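Suchbegriff eingeben Suchen
Kategorie: Forschung › Software und Steuerung › Bildergalerie
Lesezeit: 3 Minuten

Bildergalerie: Wahrnehmung und Greifplanung im Projekt Plaltier

20. Dezember 2020

Das Projekt Plaltier befasst sich mit der Softwareschicht zwischen Kamerabild und Gelenkregelung. Entwickelt werden eine Wahrnehmungskomponente, ein Greifplaner und die zugehörigen Werkzeuge zur Aufzeichnung und Auswertung von Versuchsläufen. Die Arbeiten werden am Institutsstandort Endale durchgeführt und von Jozef Van Rooij geleitet. Projektpartner für die Laufzeitumgebung ist die Firma Siriwan.

Im Mittelpunkt der zurückliegenden Arbeitsphase standen Alltagsgegenstände mit transparenten oder spiegelnden Oberflächen. Derartige Objekte liefern unvollständige Tiefenwerte, sodass die Lageschätzung überwiegend auf dem Farbbild beruhen muss. Der bislang ausgewertete Datenbestand umfasst 1638 Greifversuche mit 83 verschiedenen Gegenständen. Alle Versuche wurden mit derselben Softwareversion aufgezeichnet und sind über die interne Versuchsdatenbank Senusby abrufbar.

Die Steuerung ist in zwei Ebenen gegliedert. Die obere Ebene bestimmt aus dem Kamerabild eine Anfahrpose und legt die Bahn des Arms fest. Die untere Ebene übernimmt kurz vor dem Kontakt und korrigiert die Position der Finger anhand des laufenden Bildes der Handgelenkkamera. Die Übergabe zwischen beiden Ebenen erfolgt ohne Anhalten des Arms. Gelingt es der Wahrnehmungskomponente nicht, eine ausreichend sichere Objektkontur zu ermitteln, fordert der Planer eine zweite Ansicht aus verändertem Winkel an.

Für die Nahbereichsphase wurde ein eigenes Segmentierungsmodell trainiert. Es verarbeitet ausschließlich Bilder aus geringem Abstand, in denen das Objekt weite Teile des Sichtfeldes einnimmt und Anfang und Ende des Körpers häufig nicht erfasst sind. Eine Schärfe, wie sie für die Texterkennung erforderlich wäre, wird dabei nicht vorausgesetzt. Ausgegeben werden der Konturverlauf auf der Greiferseite und ein Maß für dessen Verlässlichkeit.

Nahbereich: Flasche mit Orangensaft

Ansicht der Handgelenkkamera mit einer durchsichtigen Kunststoffflasche, deren Etikett die Aufschrift „NFC橙汁“ (NFC-Orangensaft) trägt. Zwischen Greiferfinger und Flasche ist ein schmaler Spalt erkennbar. Die Lichtreflexe auf der gewölbten Oberfläche gehören zu den Bildmerkmalen, die bei der Konturbestimmung gesondert behandelt werden.

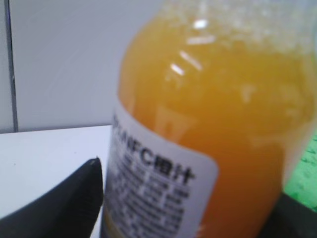

Auswertung und Werkzeuge

Zu jedem Versuch werden Kamerabilder, Gelenkstellungen und Planerentscheidungen mit gemeinsamem Zeitstempel abgelegt. Das Auswertungswerkzeug stellt die geschätzte Kontur neben dem Originalbild dar und erlaubt die nachträgliche Korrektur durch das Projektpersonal. Von den vorgenommenen Korrekturen wurden 101 in den Trainingsbestand des Segmentierungsmodells übernommen. Die Schnittstellenbeschreibung des Planers wird im Februar in überarbeiteter Fassung bereitgestellt. Anfragen zur Nutzung der Daten sind schriftlich an die Projektleitung am Standort Endale zu richten.

Schlagwörter: Greifplanung, Handgelenkkamera, Segmentierung, transparente Objekte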